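22 August 2025

Friday, and the second day of the allotment's great plum crisis. The tree has decided to do five years of work in a fortnight. I went up to Wustimcombe before breakfast with two buckets, filled them, came home for more buckets, and found that I do not own more buckets. I own a washing-up bowl and a hat.

The kitchen is now mostly fruit.

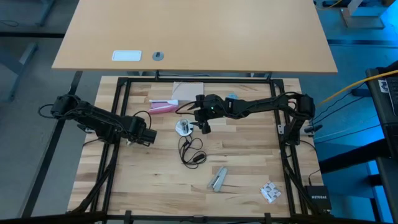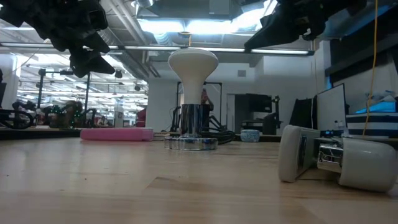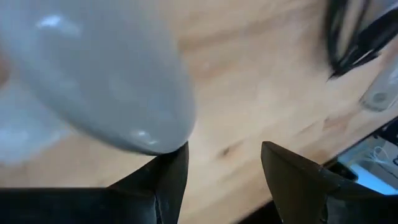

A wooden tabletop in all three, and not a plum on any of it.

The jam

Looked up my grandmother's recipe, which is on the back of a gas bill and gives the sugar as "the usual". I have never known what the usual was. I guessed, on the generous side, and stood over the pan for most of the morning with a saucer in the freezer for testing the set. The saucer said no. The saucer went on saying no until lunch, and then in the time it took me to answer the door (a man about the gutters, not wanted) it said yes so firmly that I could hardly get the spoon out.

Nine jars. I have labelled them "Plum" although "Toffee, with stones" would be nearer the mark. I was sure I had fished the stones out. I bit down on one at teatime and am now favouring the left side.

The show

The Drovgate show is two weeks off and the schedule came through the door with the parish news. Class 711 is "a jar of stone fruit preserve, lid to be plain". There are nothing like 711 classes. They start the numbering at 600 for the preserves and at 200 for the vegetables, and I have lived here long enough to stop asking why. Last year I put in a gooseberry jelly and the card came back with one word on it, "Cloudy". I thought about that word a good deal over the winter.

All my lids are red gingham, so that is that, unless I can get plain ones in Sevby tomorrow. The hardware shop there keeps them behind the mousetraps and sells them only in dozens. I shall have three spare lids for the rest of my life.

The cat

Estrella brought in a vole at four, alive, and lost interest in it by the bread bin. It went under the cooker. I have put down a slice of plum as a peace offering, there being no shortage, and shut the kitchen door. She has been asleep on the schedule ever since, with her back legs across the rules for dahlias.

Weather

Warm, then muggy, then a bit of rain that did the beans no good and the washing plenty of harm. Wasps everywhere, all of them drunk. The June forecast on the wireless promised us a dry summer, and I planted accordingly, so the courgettes have drowned and the lavender looks smug.

To do: lids. Ring the dentist about the tooth. Borrow a ladder for the top of the plum tree, or else leave it to the wasps, who have been up there longer than I have and seem to know what they're doing. Get the vole out before it finds the jam.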